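Hand washing and the drying problem

I gave up on the dishwasher in October. The drain pump had failed for the second time, and the replacement part cost more than I wanted to put into a machine that old. Since then everything gets washed by hand, and the slow step is drying.

Water leaves a plate in two ways. Most of it runs off in the first minute if the plate stands close to vertical. The rest is a thin film that has to evaporate, and that depends on air moving past both faces. A plate laid flat on a towel does badly on both counts. The foot ring on the underside traps a small pool, and the towel holds moisture against the rim.

I timed it on a humid evening with the window shut. A dinner plate upright in a rack was dry in 54 minutes. The same plate face down on a towel still had a wet ring underneath when I went to bed.
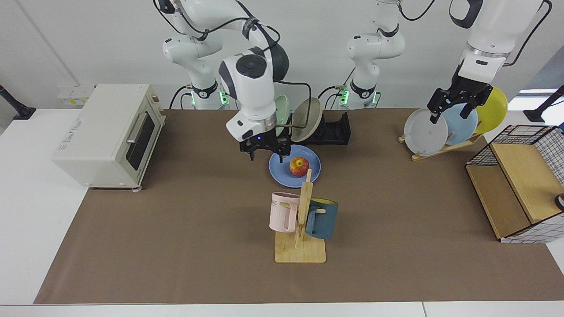
White plate upright in a wooden rack, blue plate outside it.

Spacing matters more than I expected. My first rack had slots so close together that bowls touched, and water stayed at the contact points. Loading every other slot fixed it, at the cost of half the capacity. Uyên Thái suggested a rinse in hotter water, and that helped too – a warm plate gives up its film faster. It does nothing for plastic, which holds too little heat.

Wooden racks need drying themselves. Mine gets stood on end overnight and oiled every 6 weeks or so. The feet darken first. I sand them lightly and carry on.

Next I want to try a small fan on its lowest setting, aimed along the slots.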